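Coffee with the woman who brought back the Cadlow night market

I got to the cafe in Arnby a good ten minutes early and she was already there, halfway through a cinnamon roll and waving at me like we'd known each other for years. (We'd emailed twice.) She runs the Cadlow night market, and I'd been wanting to ask her how a thing that had been dead since her grandmother's day came back and got so big.

"I wanted somewhere to buy dumplings after work," she said. "That was the whole plan!"

The first one was in December, which she now calls the worst idea of her life. It was 12 degrees, the generator quit, and the soup people sold out in an hour while everyone else stood there stamping their feet. She figured 500 people came through. Last summer's closing night drew almost 3000, and they ran out of parking all the way to the Gamage bridge.

I asked what she'd do differently. She thought about it for a long time – long enough for me to finish my coffee.

"Trash," she said finally. "I'd have started with the trash. I spent weeks on the string lights and I forgot that people eating corn on the cob need somewhere to put the cob."

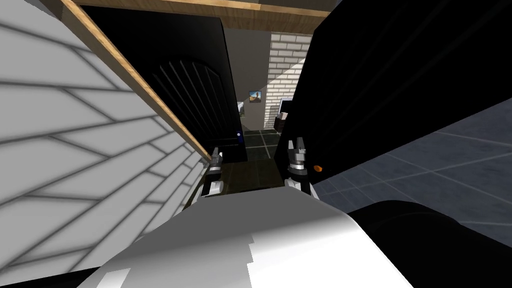 Cadlow Community Events Team | Interviews | 3/30/23

We got onto the vendors next, and this is where she really lit up. She tastes everything herself before she hands out a spot, and she admits she's turned down a couple of nice people over bad pickles. The stall fee is still low because she remembers what it felt like to set up a table at the Flurnau fair and go home with less money than she brought.

"You can't charge somebody a fortune to find out if their jam is any good," she told me. "Let them find out cheap."

Does she ever get to enjoy it? She laughed at that. Mostly she walks laps with a flashlight and a roll of duct tape, but she has one rule, and it's that she sits down for the last half hour with a plate of whatever is left. Last time it was cold noodles and a peach hand pie.

I wanted to know about the music too (I have opinions about the accordion), and she says there'll be a smaller stage this year, farther from the houses on the north side. The neighbors asked, and she thinks they had a point.

The season opens in May. She's still looking for somebody who makes good tamales, so if that's you, please write to her.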